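How to Compare Two Sets of Gripper Fingers With Paper Cups

I've been swapping fingers on my hand-held gripper for weeks now, and I kept fooling myself. One set would "feel" better on a Friday night and worse the next morning. So I settled on a paper cup test that I can run at my own table, and it has saved me a lot of arguing with myself.

You'll need a stack of paper cups, a placemat and a lamp with a steady light. My two sets of fingers are the Nareo soft ribbed ones and the Gazi flat ones, but any pair will do.

Step 1. Put the placemat down and don't move it again. If it slides, tape it. I lost a whole evening to a sliding mat!

Step 2. Set one cup upright in the middle. Keep the spares behind the mat, close enough to grab when a cup gets dented (and they will get dented).

Step 3. Open the jaws all the way and come in level, with one finger on each side of the cup. Go slow here. If one finger touches early, the cup scoots and you're really testing your aim.
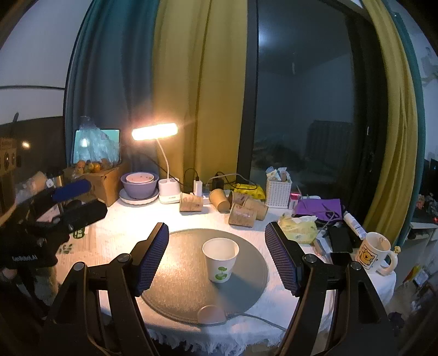 Jaws open, with one finger on each side of the cup.

Step 4. Squeeze until the cup lifts, hold it for 3 seconds, then set it back down. Write down lifted, slipped or crushed. I do 39 lifts per set, with a fresh cup every 13.

Step 5. Swap the fingers and do it all again at the same height on the cup. Lower down, the wall is narrower and the taper starts to matter – try that as a separate round.

My log goes into Trurkano, but a notebook works fine. Crushed cups tell me more than dropped ones, so look at that column first. If your two sets come out nearly even, put a little rice in the cups and run it again before you pick a favorite.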